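4.2 What happened when we turned the fuzzer loose

I'll be upfront that this part of the study went differently from how I'd planned it. Section 4.1 covered dependency scanning, and that was mostly a matter of waiting for reports to come back. Fuzzing a running service is a lot more hands-on. You throw odd input at the thing, you watch what it does, and then you spend the afternoon arguing with yourself over whether a weird reply counts as a bug.

Our target was Loditero, the message parser that sits behind the Noonan login service. I picked it because it takes input from strangers all day long, and because the code is old enough that several people have patched it without talking to each other (I was one of them). The fuzzer was Midico, run with its stock settings for the first round. Liliana Longo wrote the small harness that feeds Midico's output into the parser and saves the input whenever the process dies or hangs.

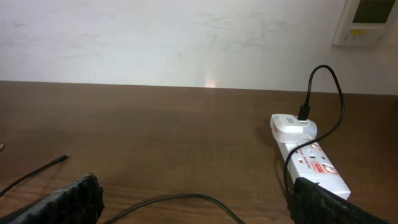 The first round gave us 1,676 saved inputs, and I got very excited. Then we sorted them by stack trace and I calmed down. Nearly all of them landed in the same length check, where the parser trusts a field it has no business trusting. Once we grouped everything by the top few stack entries we were left with 17 groups, and that is the number I use from now on when I say "crashes." Counting raw inputs makes a fuzzer look great and tells you very little about the code.

Grouping by stack trace has its own problems, of course. Two different bugs can die in the same place, and one bug can die in several. We read through every group by hand and merged a pair that were clearly the same mistake reached by different paths, but I wouldn't swear we caught all of those. I've left the merged pair listed separately in the appendix so anyone who disagrees can put them back!

For the second round we gave Midico a starting set of 845 real messages, cleaned of anything personal and trimmed to the fields the parser cares about. I expected a flood of new crashes and we got 2. Both were good ones, though, buried in the code that handles nested headers, and the stock settings had never come close to reaching it. The older bugs had been fixed on 23rd April, before this round started, so they weren't getting in the way. 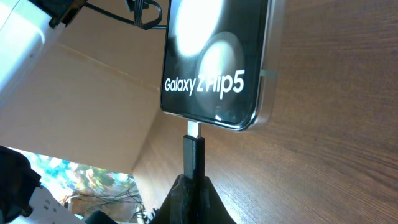
Figure 3. Galaxy Z Flip5 box panel with a USB connector at its lower edge.

We also tried the same starting set with Plaltero, which mutates messages by field instead of by byte. It ran slower on our machines and found nothing Midico hadn't already found. I don't want to read too much into that. We had far more practice with Midico by then, and I'm fairly sure someone who knows Plaltero well could write a better grammar file than the one I threw together. Mine didn't describe nested headers properly until the last few runs, and that can't have helped.

The slowest step by a mile was triage. Liliana and I each read the groups separately and wrote down whether we thought an outsider could trigger the bug through the login page, then compared notes. We disagreed mostly over hangs. I tend to shrug at a hang that clears up by itself, and she points out that a stranger can send the same message over and over. Her reading won in the end, so hangs are scored the same way as crashes in Section 4.3.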